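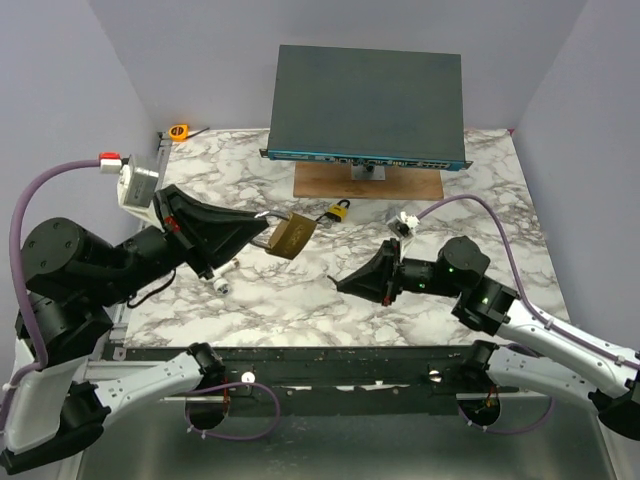 Brass padlock and the smaller yellow-and-black one, with the network switch up on its board.

Section 5. Locks and Keys for the Switch Cabinet

Okay, you've got the Besitz cabinet on the wall and the door swings without scraping (if it scrapes, go back to section 4 and loosen the top hinge, please don't force it). Now we get to the part I like best, which is padlocks! I know, I know. But I've set up enough of these cabinets to have opinions, and most of the sad emails I get are about keys.

Leave the switch out of the cabinet for this whole section. Mine sits on a board at the back of the table while I do the locks, raised up a little on its stand, and that works great. You want it within reach for the last step and well away from your elbows until then.

What you need

The padlock for the door hasp
The smaller padlock for the cable hatch
Keys for both, every copy you own
A tape measure
A soft pencil
Dry graphite, the kind in a little squeeze tube

Checking the fit

1. Measure the hole in the door hasp, then measure the thickness of your shackle. The shackle should slide through with a bit of play. If you have to wiggle it in, it'll drive you nuts every single time you open the door.

2. Measure the hatch loop too. I skipped this once, and let me tell you, a lock that fits the door doesn't always fit the hatch.

3. Close each shackle by hand, off the cabinet, and tug on it. You're listening for one clean click.

Note: If you bought the Kotidura hasp kit, the door hole is slightly oval. Hang the lock from the wide end.

Testing the keys

4. Take one lock and put its key in all the way before you turn anything. A key that's only most of the way in will feel stuck, and people lean on it, and then I get the email with the photo of the bent key.

5. Turn gently. Keep hold of the body with your other hand so that it isn't swinging around, and let the shackle pop up by itself.

6. Close it again, take the key out, and do the same thing with the next key. Every key, every copy. Yes, the spare at the bottom of the envelope too. (Especially that one.)

7. If a key feels gritty, puff a tiny bit of graphite into the keyway and work the key in and out a few times. Wipe it before you try again.

Caution: Don't use cooking oil or heavy grease in the keyway. It feels wonderful for a week or so and then it collects dust and gums up.

Caution: Never snap a lock shut on the cabinet until you've opened that same lock with a key that's in your hand right now. I can't say this loudly enough!

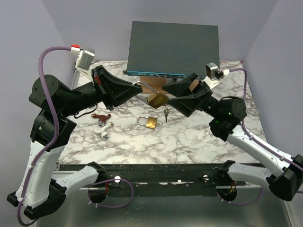
Bouchra Abdaziz would do one thing differently at step 6, and she wrote in to say so: "I had two brass locks that looked the same to me, and I mixed up the keys in the first minute. Now I leave each key in its own lock until there's a tag on it. I don't take them all out at once anymore."

I've tried it her way and I'm sold. So if any of your locks look alike, tag as you go, like this:

8. With the key still in the lock, write the lock's name on a paper tag. I use DOOR and HATCH. Plain words are best, and please don't write the address on there.

9. Tie the tag to the key first. Then take the key out.

10. Put a matching pencil mark on the base of the lock. It rubs off eventually, but it'll get you through the afternoon.

11. Bag the spares by name and store them somewhere that isn't inside the cabinet. (I got an email about that in February. We got the door open in the end, but the hasp didn't make it.)

Note: Stray bits and pieces from other jobs have a way of ending up on the same table. If it doesn't belong to a lock, move it off before you start bagging spares.

Hanging the locks

12. Hang the small lock on the hatch loop, open, with the keyway facing down so dust stays out.

13. Hang the bigger one on the door hasp, also open, same way around.

14. Lift the switch into the cabinet, ports toward you, and fasten it as shown in section 2. Feed your cables through the hatch and check that none of them is pinched.

15. Door key in your pocket? Good. Close the hatch lock, then the door lock, and open both once more before you put your tools away.

Replacement hasps are listed as part 493 on the order sheet. Cable entry and labeling are in section 6.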